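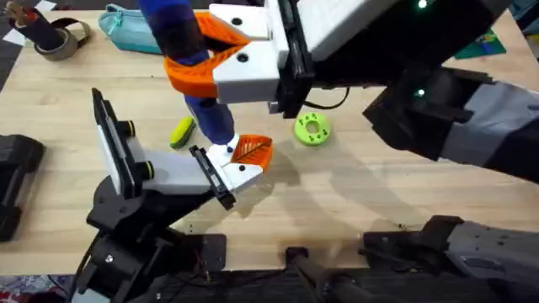
Another week, another handshake. The foreign minister of a country I won't name flew in on Thursday, stood in front of two flags, and by teatime our own ministry had put out a statement of 224 words. I know the length because I pasted it into a document to see how much of it meant anything. I got it down to 16 words, and I was being generous with "continue".

I've been reading these things for longer than is healthy. For six years I worked in a translation office where joint statements came through in batches, usually late, usually with somebody senior standing behind you. So I have a fair idea of how they're put together, and it has left me with very little patience for the people on the evening news who treat each one as a turning point.

Take "both sides held a frank exchange of views". The usual reading is that there was a row. Sometimes there was. I also remember Dragica Leka, who trained me, pointing out that the word had been left in from the previous year's text because the two delegations couldn't agree on what to replace it with, and everyone wanted to go to dinner. There was analysis of that word in two newspapers the next morning.

Then there's "strategic partnership", which has been upgraded so many times I've lost track. We've had comprehensive ones, enhanced ones, and one that was comprehensive and enhanced. Thursday's was "renewed". Had it run out? I looked for the earlier agreement and found a press notice, a dead link, and a photo of some men signing a folder. What the first partnership delivered I couldn't tell you. I'm not sure the ministry could either.

What does bother me is the list at the bottom. There were 18 areas of cooperation this time, starting with trade and ending with youth exchanges, and I'd bet a decent lunch that most were copied across from the last visit. Water management is always in there. So is tourism. Not one of them came with a sum of money, a date or the name of a person whose job it would be. If my builder gave me a quote like that I'd shut the door on him.

My friend Mpho Ntuli thinks I'm being unfair. Her argument is that the visit is the point, that countries which keep meeting tend to keep talking when something goes wrong, and that the paper is just what you have to produce at the end of it. I can see that. Embassies do run on people knowing whom to ring. But if that's the case, say so. Tell us the ministers met for lunch and got on reasonably well – I'd believe that far more readily than a new chapter in relations between our two peoples.

She also said I should look at the visa talks from a few years back, which began with just this sort of vague paragraph and did, in the end, make life easier for students. Fair enough, that one counts. It took long enough, though, and the government that wrote the paragraph was out of office by the time anybody got a stamp in a passport.

The return visit is planned for November. I've saved Thursday's list in a folder and I'm going to put the two side by side when the next statement comes out. If even one of those lines has a budget attached by then I'll write a post saying I was wrong, and Mpho can choose the headline.

Comments are open, but please, no more theories about the colour of the ties.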